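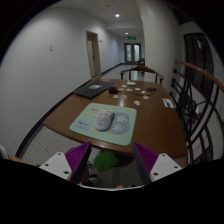 Cluttered tables vs clean tables for grasp training - our numbers

kametti_lab
Posted 2021-06-01

Finally have a result worth sharing! We've been collecting handheld gripper demos since December for a pick and place policy, and we wanted to know whether junk on the table helps or hurts. Same task every time: grab the computer mouse, set it back down on the pad. Half the demos on a bare table, the other half with cables, an adapter, a laptop and little loose bits left lying behind the pad.

2889 demos total, split across 3 buildings. Then 48 test grasps per policy on tables it had never seen. The clutter-trained one won in every building, and it wasn't close on the messy tables. I was grinning all afternoon.

fliltine
Very cool! Did you randomize where the junk goes or just leave it where it lands?

kametti_lab
Bit of both. We reshuffle the small pieces every few demos, but the laptop mostly stays put at the far left. Too lazy to keep moving it.

Zavonora
Nice work, but I don't buy the conclusion yet. If the laptop is always on the left, the policy can use it as a landmark. Your clutter set isn't only more varied, it's also easier to localize in. Did any test table have the laptop somewhere else?

kametti_lab
Fair question. 2 of them did, and it still grabbed the mouse. But that's thin, I know.

Zavonora
Thin, yes. I'd rerun with the laptop gone completely before calling it a clutter effect.

tan_grips
Going to disagree with Zavonora a little. With a wide lens on the gripper the background swings all over the place during the approach, so a laptop at the edge of the view isn't much of a landmark. We had a similar setup and what mattered most was the pad. Take away the pad and our success rate fell off a cliff.

fliltine
Oh that's interesting. A pale pad on brown wood is a huge cue. @kametti_lab have you tried it straight on the wood?

kametti_lab
Not yet! Every single demo has the pad in it, ugh. OK so two reruns: no laptop, and no pad. I love this stuff, even when it means another week of picking up a mouse.

Zavonora
Do the no-pad one first. And please post the failures too, I'd like to see where the fingers end up.

kametti_lab
Will do. Same thread.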